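Workshop and Home Office Advice: Cleaning and Tidying Inside a Desktop Computer

Issued by the Latberg Household Advice Service. Last reviewed 2023-08-26.

Dust is the most common cause of a noisy desktop computer. It gathers on fans, blocks vents and forms a layer over parts that depend on moving air. A machine kept on a carpeted floor should be cleaned twice a year. One kept on a desk in a room without pets may be left for a full year.

Before starting

Shut the computer down in the usual way, switch it off at the back and remove the mains plug. Press the power button once after the plug has been removed and wait a few minutes. Households are reminded that the power supply is a sealed unit and must not be opened under any circumstances.

Choose a firm table at a comfortable height, with good light from one side. Lay out a soft brush, a can of compressed air, a lint-free cloth and a shallow dish for screws. An egg box serves well as a substitute for the dish, with one hollow kept for each stage of the work.

Residents who are unsure of the layout of their machine should take a photograph before disconnecting anything. A note on masking tape, wrapped once round each lead, is equally acceptable.

Removing dust

Work from the top of the case downwards. Hold each fan still with a finger while using compressed air, and keep the can upright - a tilted can may release liquid propellant. Short bursts are preferable. A domestic vacuum cleaner should not be used inside the case, though it may be held nearby to catch what is blown out.

Filters that slide or clip out may be washed in lukewarm water with a drop of washing-up liquid. Leave them overnight on a towel. They must be completely dry before they are refitted. 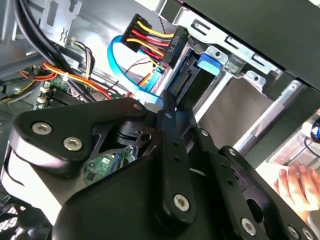
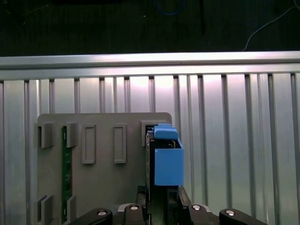 Leads and connectors

Grip the plug itself when disconnecting a lead, and never pull on the wires. Many power plugs have a small catch on one side, which must be pressed before the plug will move. If a plug resists, stop and look for the catch again.

Loose leads inside the case may be gathered with reusable hook-and-loop ties. Willy Kramer, who leads the evening repair class at the Gusteck centre, advises against plastic zip ties near circuit boards, as the cut ends are sharp and the cutters are easily misdirected. Leave a little slack at every plug and keep all leads clear of fan blades.

Leads behind the desk deserve the same attention. Those of 70 cm or less can usually hang freely. Longer ones should be folded into a loose figure of eight and tied at the middle - tight coils strain the outer covering.

Closing up

Check the dish for remaining screws, refit the side panel and reconnect the screen and keyboard before the mains lead. Listen as the machine starts. A ticking sound generally means that a lead is touching a fan, and the computer should be switched off and unplugged again at once.

Enquiries about this sheet may be addressed to Styliani Dimitriou at the Latberg office. Old leads and unwanted parts are accepted at the Gkikas recycling point and should be handed over in a closed bag.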